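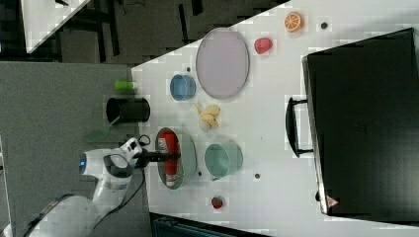

The restaurant opened at four, which my niece told me with her hand flat on my chest so I couldn't walk in early. I waited in the hall. I'm fifty-two years old and I waited in the hall!

"Name?" she said when the door opened again.

"Issa Masri."

"We have no Masri." She ran a finger down a blank notebook. "But there's a table."

There was one table, and it was covered in food and dishes from one side to the other. I asked for the specials. Bananas, she said, or a strawberry, or half an orange, but the orange was for a man from Dalen who came every night and cried. I said I'd have the bananas then (I wasn't going to get between a man and his orange).

"How would you like them?"

"How do they come?"

"Yellow."

She put them on the big oval plate and stood there until I'd eaten every one, with noises. My noises weren't good enough the first time, so I had to do it over. Then came soup out of the blue bowl, then more soup out of the other bowl, the teal one, a completely different soup from Stirnport, where her cook had trained for 297 years.

"And who's the cook?"

"She quit," said my niece. "This morning. She took the bus to Lerkthorpe and she isn't sorry."

I hadn't seen my sister since July, and I knew about Lerkthorpe, and I looked very hard at the strawberry for a while. My niece pushed it over to my side of the table.

"It's free," she said. "But the soup is 2000 dollars."

I told her I'd have to wash dishes. She thought that over, went and found me a towel, and showed me where to start.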